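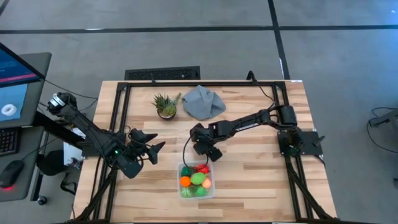 Why do tables have stripes?

Have you ever looked really closely at a wooden table and wondered why it's stripy? I don't mean painted stripes. I mean lots of strips of wood sitting side by side, some pale and creamy, some the color of honey, and some brown like toast. That kind of top is called butcher block, and it's my favorite kind of table (I have a lot of favorite tables, so that's a big deal!).

It got its name from butchers, who needed very strong blocks of wood to chop on. Now people use it for kitchen counters, desks, workbenches and tables where you can play shop with toy fruit and vegetables.

So where do the stripes come from? Well, a tree is sort of round, and it's only so wide. If you want a big flat tabletop, one way to get it is to cut the wood into long strips and glue them together. I watched this being done at a workshop in Cillville, and I got to help spread the glue. It was so sticky! The strips get squeezed tight with big clamps while the glue dries, and then the whole thing is sanded until you can run your hand over it and hardly feel the joins. The top I helped with had 19 strips. I counted them twice and got a different number the first time.

But why aren't all the strips the same color? Wood changes color even inside one tree. The part near the bark is called sapwood, and it's often lighter. The part in the middle is called heartwood, and it's often darker. Mix strips from both and you get stripes for free.

There's another clever thing going on. Wood drinks up a little water from damp air and swells, then it shrinks again when the air is dry. One wide board can bend like a potato chip! Lots of narrow strips joined together usually stay flatter.

Want to try it? Collect some craft sticks and color a few of them with a brown crayon. Lay them side by side on a piece of cardboard with glue along the edges, then put a heavy book on top with wax paper in between (I forgot the wax paper once, and my book about owls has never been the same). Leave it overnight. In the morning you'll have a tiny tabletop, and it's just the right size for a toy orange.

Next time I'm going to tell you about knots, those dark swirly spots that look like eyes.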